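Saturday, shop notebook, bay by the side door

Uno, dead battery again. Uno is the gray wagon, the first of the two we bought from the Queiroz auction lot, for anyone reading this who only knows the other one. It sat from Wednesday with the doors locked and this morning the key fob would not open it. Used the blade key. No dome light, no dash, hazards gave one weak click and quit.

Charged it on the slow charger through the morning with the negative lead off the car. Battery took the charge normally and held its voltage after resting over lunch. Load tested it after that and it passed. It has only 1,109 miles on it according to the sticker we put on the case, so I did not expect it to be bad, but I wanted it ruled out on paper this time because last time we guessed and bought one.

Alternator output was fine at idle and with headlights, rear defrost and blower all on. Belt is okay, a little shiny on the ribbed side. Cleaned both posts anyway. The ground strap to the body had a bit of green under the lug, so I took it off, wire brushed the lug and the pad, put it back with a smear of dielectric grease on the outside only. Voltage drop across it was low before and low after. Not the cause.

So it is a draw with the car asleep. Setup for the test, since it went wrong in December and we should do it the same way each time:

Driver window down first. Hood latch tripped closed with a screwdriver so the car thinks the hood is shut. Same with the driver door latch, because I need to get at the fuse panel by the left knee and the door has to stand open. Key in the office, well away from the car. Meter in series on the negative side with a jumper across it until everything settles, then pull the jumper. If you connect the meter cold, the modules all wake together and the fuse in the meter goes. We have a drawer of proof of that.

First reading with the jumper off was high, which is normal, the modules take a while. It came down in steps. After the last step it should have stayed down. It stayed down for a few minutes, jumped back up, held there, then dropped again. Watched it through several rounds of that. The low figure is 37 milliamps, which I would be happy to leave any car on. The high figure is many times that and would flatten the battery over a long weekend.

So something is waking up and going back to sleep. That also explains why the test in December found nothing. We read it once, liked the number, and wrote "no draw" on the ticket.

Did not pull fuses one by one. On this car pulling a fuse and putting it back wakes whatever is on it and you spend the rest of the day waiting for it to settle. Measured the voltage drop across the top of each fuse instead, with the probes on the two little test points, once while the draw was low and once while it was high. Slow, but nothing gets disturbed. My knees did not enjoy it.

Everything in the underhood box read flat both times. In the cabin panel, fuse 5 was flat during the low spell and showed a drop during the high spell. Nothing else moved. Fuse 5 feeds the liftgate module and the rear accessory socket, and according to the diagram also the trailer connector if the car has one. Uno has one. It was on the car when it came from Queiroz, and the wiring for it does not look factory to me. There is a black box taped to the inside of the left rear quarter with a Wisik label on it and the wires are spliced with the blue squeeze connectors.

Sent the diagram and the readings over to Sedov, who do our electrical work when it gets past us, and asked whether they would go after the trailer box or the liftgate first. 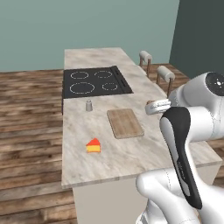
Sedov answered that they would leave the trailer box alone for now and look at the liftgate latch, because a latch that does not report closed every time will wake the module over and over, and a trailer box with a fault usually draws all the time and would not come and go. They also said to check the wiring boot at the top hinge before buying anything, and not to trust the dash warning for an open gate, since the warning and the module can be looking at different switches in the latch.

Fair point about the coming and going. I had the trailer box down as guilty because it is ugly.

Started with the latch. Plugged in the scan tool, went to the liftgate data and watched the latch status with the gate closed. It read closed. Pushed up on the lower edge of the gate with the flat of my hand and it flickered to ajar and back to closed. Pushed again, same thing. Let go and waited, did not touch the car, and after a while it flickered without any help. So the latch is at least part of it. The dash never showed a gate warning in all this, which agrees with what Sedov said.

Unplugged the scan tool before going back to the meter. It keeps the network awake by itself and will give you a lovely false draw.

Next, the boot. Worked it out of the body at the top left hinge and pulled it back. The rubber is fine. Inside, a brown wire with a yellow stripe had the insulation cracked right where it bends, copper showing, but not broken through. Its neighbors looked good. Looked it up and the brown and yellow is the license plate light, so it has nothing to do with the latch signal. Fixed it all the same, spliced in a new length of flexible wire with solder and heat shrink, staggered so the joint sits up inside the gate and not in the bend. Flexed the harness through the full travel of the gate and watched the latch data while doing it. No change with movement of the harness, so the wiring in the boot is cleared as far as I can tell.

Went back to the latch itself. Trim panel off the gate. Two clips snapped, they always do, there are spares in the clip box under gray, wide head. The latch was full of dried grease and what looked like dog hair. The striker on the body side had been hit at some point and sits low, and you can see the bright line where the claw has been rubbing on one edge. My guess is the gate closes, the claw reaches the second catch but only just, and the switch inside sits on the edge of its travel. As the seals relax or the temperature drops a bit, it tips over.
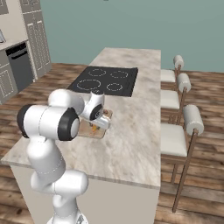

Loosened the striker bolts and moved it up until the gate pulled in square and the rub line was in the middle. Took a few tries. Marked the old position with paint pen before moving it so it can go back if this turns out to be wrong. Cleaned the latch with brake cleaner and a nylon brush, blew it out, put in white grease, cycled it by hand with a screwdriver until it felt the same every time. Closed the gate, scan tool back on, pushed on the edge hard in several places. Stayed closed. Thumped it with a fist. Stayed closed.

One thing for whoever closes the gate next: it needs slightly more of a push now than it did. The rear seal is being squeezed properly for the first time in a while. If a customer complains it is stiff, that is why, and please do not lower the striker again to make it feel nice.

Back to the meter. Same setup, window down, latches tripped, key in the office. Came down in steps as before and settled at the low reading. Left it there while I did the brake pads on the van and looked over every so often. It was low every time I looked. Since looking every so often is how we got fooled before, I set the meter to record the highest value and left it alone until closing. The highest value it kept was the same as the settled one, so no wake-ups for the rest of the afternoon.

I am still not calling it fixed. The failure took days to show and I have only watched it for an afternoon. Plan is to let it sit 72 hours, locked, gate closed, nobody borrowing it for parts runs, and read the battery voltage before opening anything. I have written the resting voltage on tape on the left fender. Read it at the jump post under the hood cover; the hood release is mechanical so it won't matter if the rest is dead, but unlock the door with the blade key and not the fob.

If it passes, order a latch anyway. This one works but the plastic around the connector is cracked and I don't want it back in here next winter. Queiroz may have one off a wrecked car. Check that the connector has the same shape, the later gate uses a wider one and the adapter costs more than the latch.

If it fails, unplug the Wisik box at the quarter panel and start the wait over. Don't change anything else at the same time. The blue connectors need redoing whichever way this goes, but do it after, so we know what we found.

Ticket still to be corrected from "no draw." I have put the two readings on it in pencil.

Meter battery is low. The spare 9-volt in the drawer is also low. Clip box is nearly out of the gray ones now.

Gate trim is on the back seat with its screws in a cup. Leave it off until the latch comes.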